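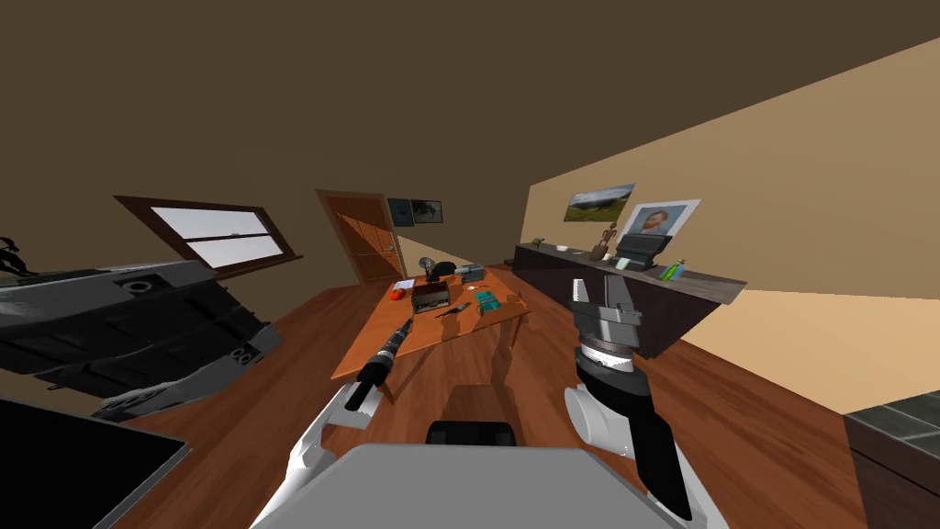
Practice room in Korum: left gripper holding a black tool, right gripper free.

Room Reviewer (part-time, 20 hours a week)
Pukness Home Contents, Pasaribu Street office

Pukness packs, lists and stores the contents of other people's homes. For most of our history this was done by people with clipboards and opinions about bubble wrap. Then we bought Zevel, our two-armed packing system, and the clipboards went into a drawer, where we assume they are plotting.

Before Zevel is allowed near a real sideboard, it practices in rendered rooms inside a program called Korum. The rooms are full of the stuff people own: lamps, fruit, potted plants, radios, art in frames. Someone has to watch the practice runs and say whether a sensible packer would have done it that way. We are looking for that someone.

What you'll do

You'll watch recorded runs at a desk, stop them when something looks off, and write down what and why in plain English. "Don't pick up a lamp by the shade" is a useful note. "Bad" is a less useful note, though we have received it more than once.

You'll also help decide what the rooms should contain. Our engineers are clever people who live, as far as we can tell, in apartments with one chair. They need to hear from somebody who has emptied a kitchen drawer.

Much of the footage comes from the gripper's own point of view, so you should be comfortable with odd angles and long stretches of wall. 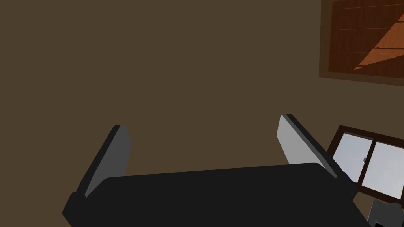
The job does ask for patience. A run can go a good while with nothing between the fingers, and you'll need to judge whether the arm is on its way somewhere or has lost the plot. You'll get a feel for it. Two of our reviewers now disagree about this at lunch, with diagrams.

Once a month you'll spend a shift on a real packing job, so that you remember what a full box weighs. Steel-toe shoes are provided. The van radio is run by seniority.

What has changed, and what hasn't

People ask at interviews, so we'll put it in writing. There are 46 of us. When Zevel arrived, four packers moved to reviewing at the same pay. Their backs are better and their eyes are worse. The listing team does less typing and a lot more correcting, and opinions are divided on whether that is a promotion. Crews still carry the heavy furniture, still talk to the customers, and still get offered the tea.

We can't promise the job will look the same in a few years. The room library stands at 1,239 rooms and keeps growing, and the notes you write will change what the machine does next. Some of our packers find that satisfying and some find it a bit like training your own replacement. Both kinds work here, and you are welcome to be either, out loud.

Flat things are the current headache. Prints, photographs, loose paper: anything you'd slide to the edge of a table with one fingertip while thinking about dinner. Zevel has no fingertip in that sense and does not think about dinner. If you have handled pictures or paper for a living, say so in your first line.

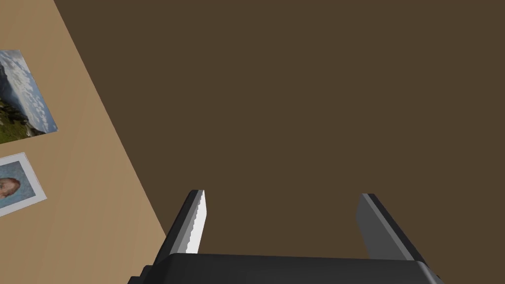

Who we'd like to hear from

Former packers, movers, shop staff, hotel housekeepers, framers, anyone who has put things into other things for money. No programming needed. If you can program, please try not to fix Korum during your shift — it has been fixed that way before.

You should write clearly, be able to sit still for an hour, and be willing to tell an engineer that a room makes no sense.

Pay and practical matters

Paid by the hour on the same scale as our packing crews, with paid breaks away from the screen. Hours are mornings or afternoons, your choice, and we stick to it. Parking is behind the building and is poor.

How to apply

Write to Gøran Hedlund at the Pasaribu Street office by 19th December. Send one page about your working life and a few lines on the most awkward object you've ever had to pack. Gøran reads these himself and will reply, though in December he replies slowly.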